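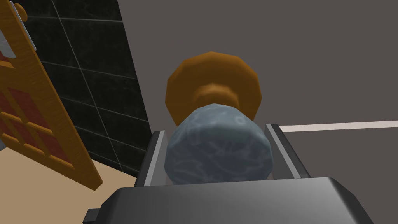
Tedstead, Monday, January 24, 2022

About Zerkar

Zerkar sells a simulation kit for people who teach robot arms to open doors. Each scene comes with its own door, handle or knob, walls and floor, and the two-finger gripper is set up ready to run. Stone knobs on brass rosettes are in the current release.

The kit has 302 scenes and nearly 800 surface finishes. Ylva Fjeld builds the doors and Athina Tsoukalas looks after licences and support. We work from one office in Tedstead. Trial copies are free to schools and run for the whole of January.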